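From the bench: the plate that would not let go

Those of you who walked past bay two in March 2019 and heard a sound like a very small car accident have already had the short version of this item. The longer version follows, at Gisela Reuter's request, and with the incident form finally filled in.

The arm was running the Ledier plate routine: pick a plate up by the rim, carry it to the next cell of the taped grid, set it down, open the fingers, back away. It had done this 278 times overnight without complaint. On the next one it did everything except open the fingers. The controller logged a release, believed its own log, and set off for its home position at full speed with the plate still in hand.

The plate got there first. Wajid Soomro found pieces of it behind the cable tray, and one in his coffee.

The cause was dull, as they usually are. Starnitov, our motion software, was treating "release command sent" and "release confirmed" as the same event. Most of the time they are. A finger pad had worked loose and jammed against its guide, the opening sensor said so quite clearly, and the software had never been asked to read it. Roos Desmet went back through 2,561 earlier cycles and found four slow releases that should have worried us and did not.

The changes so far: the arm now waits for the sensor before it moves, retreats at a crawl for the first 100 millimeters, and stops dead if the fingers disagree with the log. The pads get checked every 300 cycles, with a screwdriver, by a person.
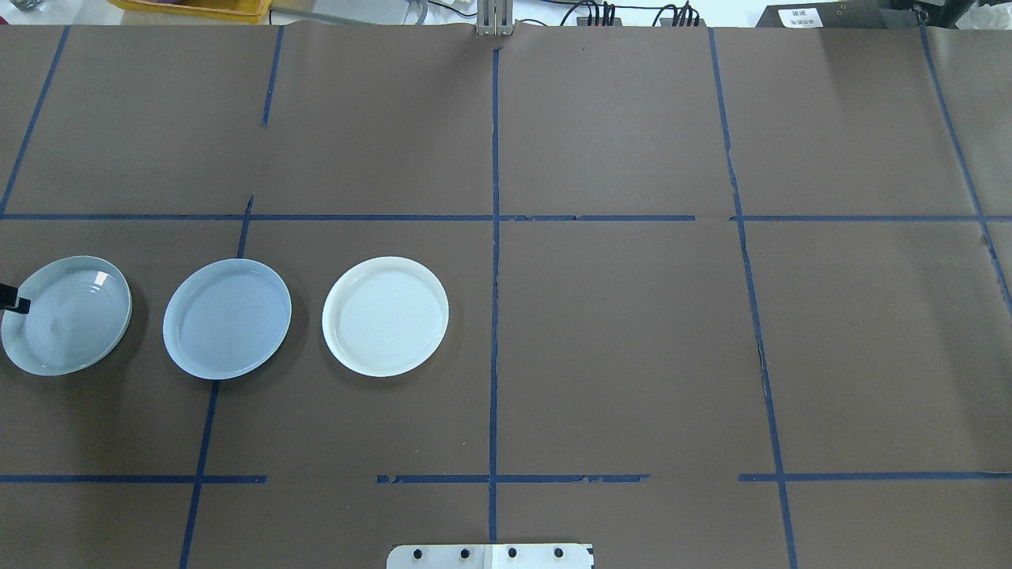
Sanne Stevens has also moved the guard line back to where the safety plan always said it was. Please stay behind it while the arm is powered, even if you only want your pen - and that includes visitors from upstairs. Unattended night runs stay off until Ryszard Nowicki has signed the new stop test, which he hopes to do in May.

Coffee now lives in the kitchen.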